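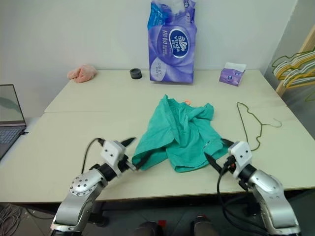 Fig. 3. Prenda verde azulada sobre la mesa, antes de alisar. A la derecha, la percha.

4. Doblar y colgar prendas pequeñas

Este apartado da por hecho que la mesa Sturix ya está montada y que ha leído el apartado sobre el lavado. Si ha llegado hasta aquí directamente desde el índice, bienvenido; lo hace casi todo el mundo.

4.1 Preparar la superficie

1. Compruebe que los dos paneles de la mesa están bien unidos. La junta se nota al pasar la mano y eso es normal. Si se nota al pasar la vista desde la puerta, vuelva al apartado 2.

2. Despeje la mitad delantera. Los pañuelos de papel, la cinta adhesiva y los trapos pueden quedarse al fondo, contra la pared, donde de todos modos van a acabar.

3. Pase un paño seco. La superficie es clara y no perdona el café.

Nota: no trabaje encima de la junta. Las telas finas se enganchan en ella y el pliegue sale torcido, con una constancia admirable.

4.2 Extender la prenda

1. Deje la prenda en el centro del panel delantero, tal como salga del cesto. No intente adivinar todavía qué es.

2. Busque la etiqueta, la trabilla o cualquier cosa cosida al borde. En la prenda de la figura 3 asoma una pieza pequeña de color naranja en el borde superior. Tome esa pieza como referencia, pero no tire de ella.

3. Sujete la tela por dos puntos opuestos y sepárelos despacio hasta que desaparezcan los pliegues hondos. Empiece por la parte que ya esté más plana. Empezar por la peor es una cuestión de carácter y este manual no entra en eso.

4. Si hay cremallera, ciérrela antes de seguir.

5. Alise desde el centro hacia fuera con la palma abierta. Repita hasta 3 veces. A la cuarta ya no mejora la tela, solo empeora el humor.

Precaución: no planche sobre la mesa. El acabado Gritine resiste el roce y la humedad, no el calor. La marca de una plancha no está cubierta por la garantía, por artística que resulte.

4.3 Decidir entre doblar y colgar

Se doblan los pantalones cortos, las camisetas de algodón y las telas sueltas sin forma reconocible. Se cuelga lo que tenga hombros o pretensiones.

Para doblar:

1. Lleve un lado sobre el otro, con las costuras juntas.
2. Doble por la mitad a lo largo.
3. Retire la prenda por debajo, con las dos manos, y guárdela en el cajón Yule.

Para colgar:

1. Ponga la percha plana junto a la prenda, con el gancho hacia el fondo de la mesa.
2. Introduzca primero una esquina y después la otra. Las perchas de alambre ceden si se fuerzan y no vuelven a su forma original.
3. Levante por el gancho.

Nota: la barra lateral Stelumside admite 20 perchas. Caben más, como en todas las barras, y luego hay que sacar una camisa con las dos manos y un pie apoyado en la pared.

4.4 Problemas frecuentes

La prenda se arruga otra vez al soltarla. Está demasiado seca. Humedezca ligeramente la tela y vuelva al paso 3 de 4.2.

La prenda resbala de la percha. Cuelgue por la cinturilla o dóblela.

Sobra una prenda que nadie reconoce. Déjela al fondo de la mesa, con los trapos.

Texto revisado por Skye MacLeish. El apartado 5 trata de las sábanas ajustables; conviene leerlo descansado.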